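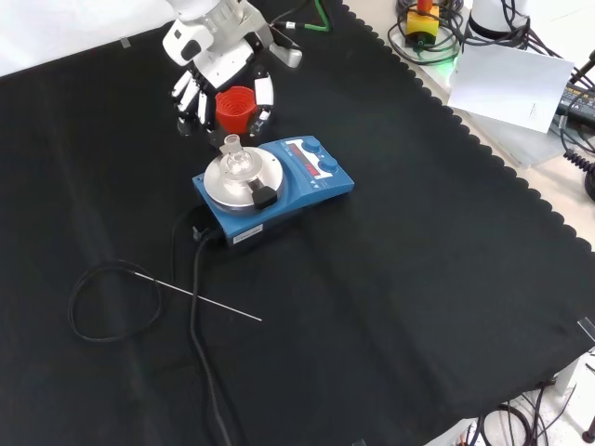

The Flinton Bench Challenge is a student robotics project, run as a one-semester course and then as a competition, in which teams program a robotic arm to carry out simple wet chemistry. It is held every year at Flinton College, in the teaching laboratory on the second floor of the Polat Building. The project is known for the modesty of its goals and for how often they are missed.

Background

The challenge grew out of an automation elective in which students were asked to stack foam blocks. The blocks proved too easy to stack and, in the opinion of the chemistry department, of no use to anyone once stacked. The two departments agreed to share a course, along with its equipment budget and the blame. The first edition had two teams. One of them withdrew before the final to work on its report, leaving the other to finish second on points, behind a reference score set by the instructors.

The present name was adopted a year later. An earlier title, the Autonomous Solution Preparation Practicum, survives on the door of a storage closet.

Format

Students enroll in October and work in teams of up to 3. Each team receives the same task sheet, the same arm and hand, and a share of bench time that all teams agree is too small. The standard task is called the Pour and Stir. The robot must pick up a plastic cup, bring it to a flask on a magnetic stirrer hotplate, tip the contents in, and put the cup down somewhere sensible. "Somewhere sensible" is not defined in the rules, and has been the subject of two formal appeals.

The liquid is water with food coloring. A full run calls for 200 milliliters, delivered in several pours, and the volume that reaches the flask is compared with the volume that left the supply jug. The difference is entered on the score sheet under "losses," a column that was widened after the first year.

Extra credit is given for tasks involving the stirrer itself. Turning a knob to a set speed is considered moderately hard. Placing the temperature probe into the flask without knocking the flask over is considered very hard, and most teams leave it for the last week, when they leave it altogether.

Equipment

The course uses a multi-fingered hand instead of a two-jaw gripper. The instructors argue that laboratory glassware was designed for human fingers and that students should deal with the consequences. The students argue that a two-jaw gripper would have been finished by lunch.

Cups are plastic and brightly colored, a choice that makes them easy for the vision software to find. It also makes them easy to find under the bench. Ridged cups replaced the original smooth ones in the second year, when grip failures fell sharply and complaints about the software rose to fill the gap. The flask is clamped at its place on the heating plate. Heating is not used in the competition, and the hotplate function is covered in a separate safety session that includes a short quiz.

Work surfaces are covered with black cloth, taped down where it likes to wander. The cloth cuts down on reflections from the tabletop and gives the cameras a plain background. Every station has an emergency stop button, and every team has a designated member whose hand is supposed to stay near it. The role rotates. It is regarded as restful.

Control software is built on Vokuvus, a motion planning package maintained by former students of the course. Its documentation is thorough up to chapter four. Teams may write their own grasping code or start from a library called Jirby, which was left behind by an early team and works well for reasons its authors did not record.

Scoring

Points are awarded for volume delivered, for time, and for the condition of the bench afterward. A run ends when the cup is released, when the time limit expires, or when the emergency stop is pressed. Pressing the button costs nothing, a rule introduced after a team watched a cup travel slowly toward a laptop -- and deliberated.

Each team also submits a written log of its failed grasps. The logs carry a quarter of the final grade and are read with more interest than the reports. Entries must state what the arm was told to do and what it did, in that order. The phrase "for no reason" is struck out wherever it appears.

Reception

The course is usually oversubscribed. Student evaluations describe it as useful, slow, and damp. A review by the college, dated Mar 13, 2020, praised the cooperation between the two departments and recommended more towels.

Several later projects at Flinton began as Pour and Stir entries, including a sample-sorting rig and a pipette rack loader. The block-stacking exercise has been kept as a warm-up for the first week. It still has the highest completion rate of anything in the syllabus.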